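What Happens When You Have a Blood Test?

Information for children aged 7 to 11, from the Batport Community Health Centre

Your doctor may ask for a blood test to find out more about how your body is working. This page explains what blood is, how a sample is taken and where it goes afterwards. You may read it by yourself or with a grown-up.

What is blood made of?

Blood is a liquid that travels to every part of your body. Your heart pumps it through tubes called blood vessels. Most of the liquid is called plasma, which is mainly water. Floating in the plasma are red blood cells, which carry oxygen, white blood cells, which fight germs, and tiny platelets, which help a cut to stop bleeding.

Before the test

Most children can eat and drink as usual before a blood test. If you need to stop eating for a while, the Centre will tell your parent or carer when the visit is booked. Drinking water is usually a good idea. Wear a top with sleeves that roll up easily.

You may ask for numbing cream. It is put on the skin of your arm or hand and needs up to an hour to work, so please tell us when you arrive.

During the test

You will sit in a chair or on a grown-up's lap. The nurse will ask your name and birthday to make sure the right label goes on the right tube. A soft band is placed around your arm and feels tight for a short time. The nurse then cleans a small patch of skin and uses a thin needle to collect the blood.

You may feel a quick pinch. You are allowed to look, and you are allowed to look away. Some children count slowly, blow out long breaths or talk about their favourite colour or animal. It helps to keep your arm as still as you can.
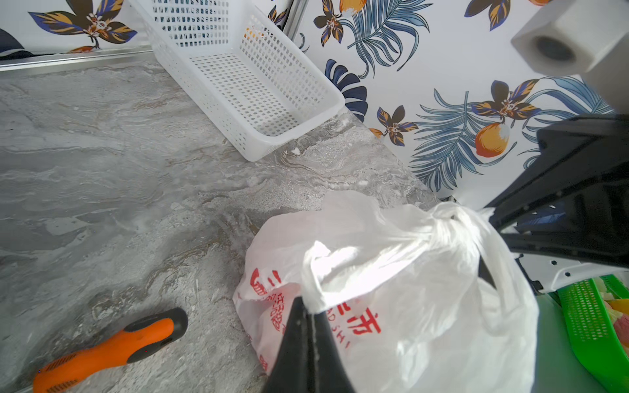
Dörte Ostermann writes that her son wanted to know whether his body would run out of blood, and that he would not sit down until he had an answer. It will not. The nurse takes only a small amount, and your body is always making new blood cells in the soft marrow inside your bones.

After the test

The nurse will press on the spot with a cotton ball or gauze and put on a bandage. Please leave it on for a few hours. A small bruise may appear. It will change colour and fade.

Tell a grown-up straight away if you feel dizzy or sick. You can lie down until you feel better.

Where does the blood go?

The tubes from our Centre are sent to the laboratory at Finbridge. Laboratory workers use microscopes and other machines to study the sample. Some results are ready the same day and others take 3 days or longer. The laboratory sends them to your doctor, who will explain them to you and your family.

Questions are welcome at every visit. Families may collect a printed copy of this page from Room 13.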